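Open Day at the Plarov Workshop: Questions We Keep Getting

When does it start, and do I need a ticket?
Doors open at 10 a.m. and we start sweeping up at 4 p.m., whether or not you've finished your coffee. It's free. You only need to book for the bench sessions, which take 16 people at a time and fill up faster than we deserve.

What will I see?
Robots picking things up and putting them down again. If that sounds slow, come anyway. Most visitors plan on ten minutes and are still there at lunch, arguing with strangers about the best way to hold a jar.

Is there a humanoid?
No. We get this one a lot. There are arms, there are grippers, and there is a vending machine by the stairs that has been mistaken for an exhibit more than once.

Can I try a gripper myself?
Yes, at the Lidano bench. You hold the tool, you close the jaws on something from the kitchen shelf, and you find out how much your fingers have been doing for you all these years. Children under eight need an adult beside them. Adults who get competitive need one too.

Why kitchen things?
Everyone knows how they ought to be handled, so everyone can tell when it's going badly. We used to demonstrate with gray test blocks and the room emptied in minutes.

Will the robots drop anything?
Very likely. Last year's demo arm, running on Brarex software, managed 642 good grasps over the day. We stopped writing down the other kind after lunch, for morale. Please don't applaud the drops. It only encourages the engineers to explain them.

Are see-through containers really that hard?
For the software, yes. A camera looks at frosted plastic or clear glass and gets a mixture of the object, whatever is in it and whatever is behind it. The Kadrić talk at 2 p.m. covers this in plain words and runs 48 minutes, questions included.

Can I take pictures?
Go ahead. Leave the flash off near the benches.

Where do I park?
The back lot, until it's full, and then the street. We had around 1000 visitors last time and the lot was not built with that in mind. The bus stops across the road.

Is there food?
Sandwiches and a cake, served by humans. Anything on the demo tables is equipment. Please don't sweeten your coffee with it.

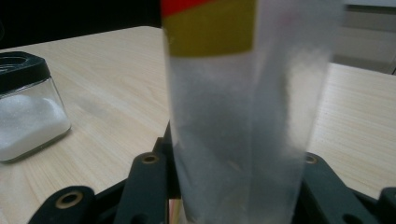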